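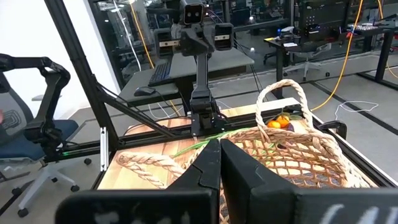

I'd been promised a coffee and ten minutes of chat, and I came away two hours later with a notebook full of opinions about fingertips. That's what happens when you ask the engineer who runs gripper trials at Asbridge which one she likes best.

"You can't ask it like that," she said, already pulling up a stool. "Best at what? Best at a block of foam? They're all good at a block of foam."

She's been comparing two sets of fingers since October. One is the stock pair that came with the arm. The other is a softer pair from Numex, with a rubbery pad and a bit more give at the tip. (She calls them "the hard ones" and "the squishies", and after a while so did I.) The plan was three weeks. She laughed when I brought that up.

What she wanted was a job that would annoy both of them equally, and she found it at the greengrocer's. Fruit and veg, a woven basket, and a handle that always seems to be exactly where the arm wants to go.

"I had plastic bins at first, nice straight sides, and everything looked brilliant. Then I swapped in a basket and my numbers fell off a cliff. The rim moves when you touch it! The handle flops over! I was rapt, to be fair. It meant I was finally measuring something."

I asked about those numbers and she had them ready. Across 612 attempts, the hard fingers dropped or missed 39 times and the squishies 19. Before I could write down a winner she held up a hand.

"Have a look at where they happened, though. The squishies hardly ever drop an orange. Give them a green bean and they're hopeless, they just sort of mush it against the table and come up with nothing. The hard ones pick up beans all day long."

So would she pick the hard ones for beans and the squishies for oranges? Well, yes, except that changing fingers means stopping, unscrewing things, and redoing the calibration, and she'd sooner eat the beans.

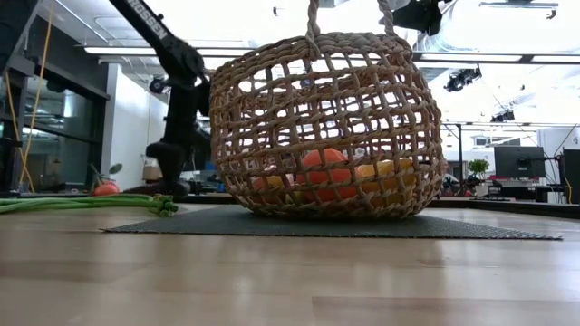

**Asbridge, January 7, 2023**

We'd moved on to cameras by this point, and I'd moved on to a second coffee. She has views from the wrist and views from off to the side, and I'd assumed the wrist would be the one that mattered. It's right there next to the fingers, after all.

"It's great until you're close," she said. "Then half of what you're looking at is gripper. If there's a basket handle in the way as well, good luck. From the side I can see through the weave, so I've got some idea what's already in there. But I can't tell you from the side whether the tips are lined up. You want both, and then you want them to agree on what time it is, and that's a whole other argument."

The argument, as far as I could follow it, is with the controller. The arms used to run on a box called Tikura, which she describes as "steady as a rock and about as quick". Now she's trying Bondarchuk, which sends commands a lot faster and has a habit of closing the fingers a touch early.

"You feel it more than you see it. You're driving the thing and your hand says *now*, and with Tikura there's this little wait, so you learn to lead it, like calling a slow dog. I got so used to that I was early on everything when I switched. I blamed Bondarchuk for a good week. Some of it was me."

Some of it? "Most of it. Don't put that in." (She's since said I can put it in.)

I had a go myself, on Tikura, because she reckoned it was kinder to beginners. It took me over 3 minutes to get hold of a tomato. My problem was depth. I kept closing the fingers on the air just in front of it, very confidently, while she looked at the ceiling and said nothing at all.

What does she still want to test? Wider fingertips, for a start, and a pad with some ridges cut in it, which she thinks might sort out the bean trouble. She'd like to try a narrower wrist too, so the arm can come in under a tall handle without that long way round. And she wants to run the whole lot again with the basket turned a quarter, because she has a suspicion that everyone on the team has got good at one particular gap.

"I want a pair of fingers I don't have to think about," she said, hunting for the right hex key in a drawer of wrong ones. "At the moment I dream about them. I had one the other night where the squishies had melted."

She found the hex key in her pocket, and I left her to it.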